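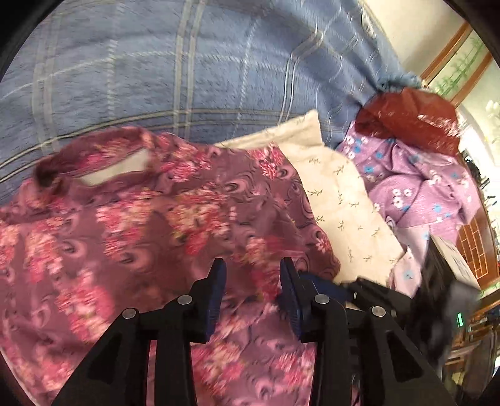

4. Clearing and sorting the bed

You have the frame up, the drawers running and the slats clicked in. Now for the part we like best! Section 4 gets everything that lives on top of your Plillent storage bed sorted into the place where you'll find it again, and it goes faster than most people expect. Set aside 40 minutes the first time. Morning light is lovely for this, because navy and black are hard to tell apart under a bedside lamp.

Before you begin

You will need:
- the two Sokusance under-bed drawers, fitted as in Section 3
- the flat blanket bag from the accessory pack
- the Lirex fabric labels and the pen that came with them
- a laundry basket, or any big bag that stands open by itself

NOTE: If you bought the bed without the accessory pack, a clean pillowcase does very well in place of the blanket bag (we used one for years).

4.1 Sort the pile

1. Leave the big blanket where it is for now. Spread out toward the head of the bed, a quilted plaid makes a soft backdrop and you can see smaller things against it.

2. Take the pajama tops and shirts first. Lay each one flat, face up, and smooth the front with your palm. If the collar has curled up so that the lining shows, turn it down before you fold. A collar that is stored curled stays curled, and then you're ironing pajamas!

3. Pull out the pillows. Stand them on a chair, out of the way, with the open end of the case facing you.

4. Go after the bunched-up things next. Light, flowery cottons love to creep under everything else, so lift one corner and shake gently until you can tell what you've got. Is it a nightgown, a sheet, a top? Give it a spot with its own kind.

5. Gather the dark pieces last and check each one by the window. Socks and leggings hide in dark cloth better than anywhere.

6. Anything shiny or slippery goes in a stack by itself. It will slide off every other stack you put it on.

CAUTION: Run your hand through pockets and inside pillowcases before anything goes in the laundry basket. Hairpins, pens and lip balm can all ruin a load.

4.2 Fold the tops

1. Button the top button and the third one down. The rest can stay open.

2. Turn the top face down. Bring one side in to the middle, lay the sleeve straight down along it, then do the same with the other side.

3. Fold up from the hem in thirds. You should end up with a neat packet the width of your hand and a bit more, with the collar on the outside.

4. Stand the packets on edge in the left-hand drawer, prints facing up. This is the best trick in the whole manual. Every pattern shows at once, roses and paisley and sprigs and all, and you can pull out the one you want without wrecking the row.

NOTE: Do not pack the drawer tight. If you can't slide your flat hand between two packets, move a few to the other side.

4.3 Fold the blanket

1. Check the edges first. If there is a fringe, comb it straight with your fingers and snip any long loose threads. Don't pull them.

2. Fold the blanket in half lengthwise, then in half again. A plaid is a real help here: follow a stripe and your fold will come out straight with no measuring.

3. Starting at the end without the fringe, roll loosely toward you. Quilted blankets spring back, so kneel on the roll (gently) while you reach for the bag.

4. Slide the roll into the blanket bag, press out the air with your forearms and close the zipper.

5. Write a label, clip it to the handle and put the bag in the right-hand drawer.

CAUTION: Maximum load for each drawer is 500 ounces, spread evenly. Keep heavy items low and toward the front. Never put a blanket away damp, even a little. If you aren't sure, hang it over the footboard until evening.

4.4 Make up the bed again

1. Put on the fitted sheet, starting with the corner farthest from you.

2. Shake each pillow by its short ends, then set it down with the closed end of the case toward the door. Small prints such as sprigs look good on top of a plain pillow.

3. If you are keeping one blanket out, fold it across the foot of the bed with the fringe hanging toward the room.

4. Open and close both drawers once to make sure no fabric is caught in the runners. If a drawer drags, take it out and look behind it before you force anything. See Section 7, Drawer runners.

TIP: Got more blankets than drawer? The Šimko bench in Section 5 takes two rolled quilts side by side and fits flush against the footboard.

4.5 Keeping it up

Do a quick version of 4.1 when you change the sheets, and a full one in May when the warm bedding goes away.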